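About Keogh

Hi, I'm Catríona Keane, and I run Keogh, a little film club and review site that got badly out of hand. It started as a mailing list for people I used to drag to late showings of movies with subtitles, and it now has 2,648 subscribers, most of whom I have never met and a few of whom email me in capital letters when I'm mean about a musical.

We write about thrillers, mostly. Crime, revenge, heists, anything where somebody makes a terrible decision in the first ten minutes and spends the rest of the movie paying for it. I do like other things! I cried all the way through a documentary about a ferry. But thrillers are what we all end up arguing about in the lobby, so that's what fills the site.

Who writes this stuff

I do a lot of the reviews myself, usually too late at night (sorry about the typos). Elis Jarman covers horror and anything over three hours long, and he has a better attention span than the rest of us put together. Rianne Van Beek writes our Basura column, all trashy movies, all the time, and it gets more mail than everything else on the site. Cathal Corrigan looks after the screenings and picks the shorts we run before the main feature. If you've seen a very odd cartoon about a goose at one of our nights, that was Cathal.
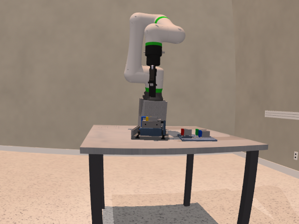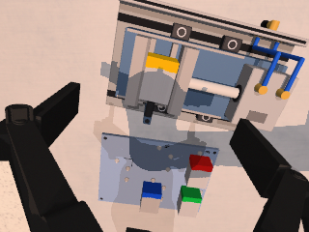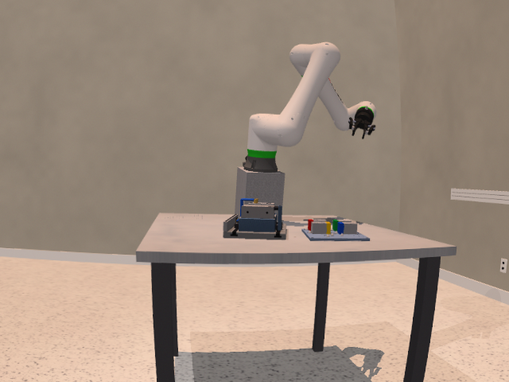
Where we show movies

We have a room with 60 seats above a print shop, and we use it twice a month except in July, when it gets far too warm up there and we take a break. Doors open at 7 p.m. and the movie starts at 7:30, with a short first. We don't do trailers. Tickets are at the door or through the newsletter, and subscribers get first pick, so if it's something popular you really want to be on the list.

Stay for the talk afterward if you can. It runs half an hour, sometimes a lot more if the ending was ambiguous, and you're welcome to just sit and listen with your coat on.

How we review

No stars. We tried them for the first year and spent more time fighting over half a star than writing. Every review is 800 words or less, we pay for our own tickets unless it says otherwise at the top, and we don't give away anything past the halfway point without a warning. If two of us disagree strongly we'll run both reviews, one under the other, and you can take sides in the comments. Elis and I have done this four times over the same director and I still think I'm right.

We do go back and change our minds. When that happens the old review stays up and the new one gets linked from it, so you can see exactly how wrong I was about Broltis the first time (very).

Write for us

Yes please! We're always looking for new people, and you don't need to have been published anywhere. Send one review of something you saw recently and a couple of lines about what you'd like to cover. Rianne reads everything that comes in and answers within two weeks, a bit longer over the holidays. We pay a small flat fee for each piece, and you get free entry to the screenings for as long as you're writing.

For anything else, the contact form comes straight to me.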